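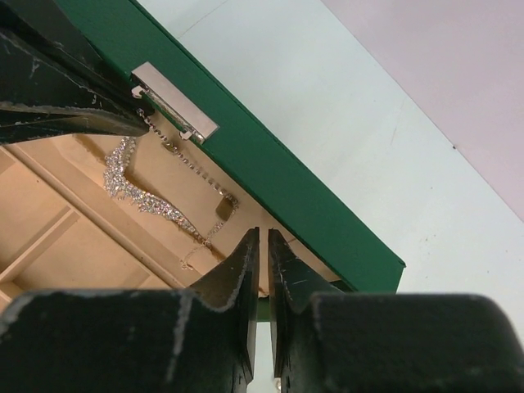 Dineo Van der Merwe wrote in to ask how I keep fine chains from knotting, and whether baby powder really does anything. It does! A pinch on the knot, then two sewing pins to tease it apart — slowly, on a hard surface, with good light.
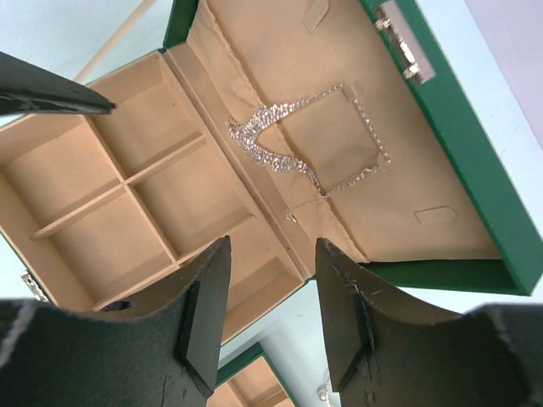
Chains tangle when they're left open, so I do up every clasp before I put anything away. Big pieces want to lie flat. A rhinestone necklace with a wide front like this one can rest on the padded lining of the lid while you sort the rest (stones up, please). Never soak rhinestones, either. A barely damp cotton swab is plenty.
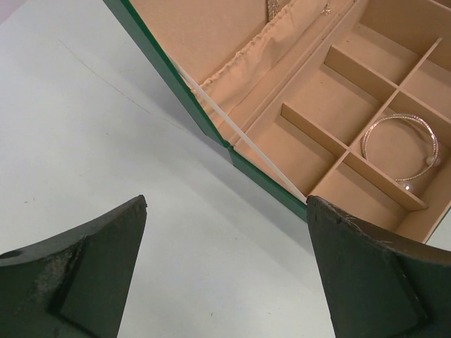
Drinking straws work too, says a reader in Nurkside: thread the chain through, close the clasp, done. I tried it in February with 5 thin chains and I'm sold. Paper straws go soft in my bathroom, though, so I keep mine in the bedroom.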